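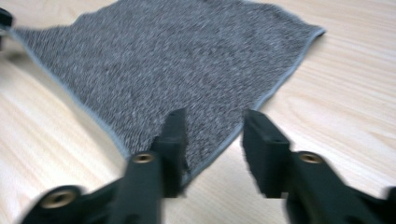

Short Fiction

The Flito, Second Draft

Rawan Mansour had been shaking the same drink since April and she was still in love with it. Pear brandy, lime, a spoon of honey, and then the bit that kept going wrong, which was the smoke.

"Too much," said Jad Shboul, coughing. "It's like licking a campfire!"

"But a good campfire?"

He thought about it. "A really good campfire."

She wrote that down. The notebook had over 200 recipes in it, most of them crossed out, and on the first page was the one her aunt used to pour at the Skendik, the little hotel bar where Rawan learned to cut a lime (and her thumb, twice). Her aunt had called hers the Nkuna and never told a soul what was in it. Rawan had been guessing ever since, and oh, the guessing was wonderful.

She rinsed the glass with the smoky stuff this time, tipped it out, and shook everything else hard over ice until her fingers ached.

Jad took a sip. Then he took another and put his hand flat on the bar.

"What did you do?"

"Less!" she said. "I did less!"
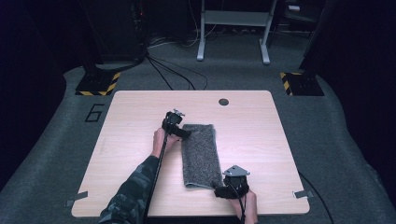 Opening Night

They put it on the menu on 14th May, right at the top, in Jad's best handwriting. The first person through the door was an old woman in a green raincoat who ordered it without sitting down.

She drank half, slowly, and looked into the glass.

"I had one like this at the Skendik," she said. "Only that one had a bay leaf in it."

Rawan was already reaching for her pencil.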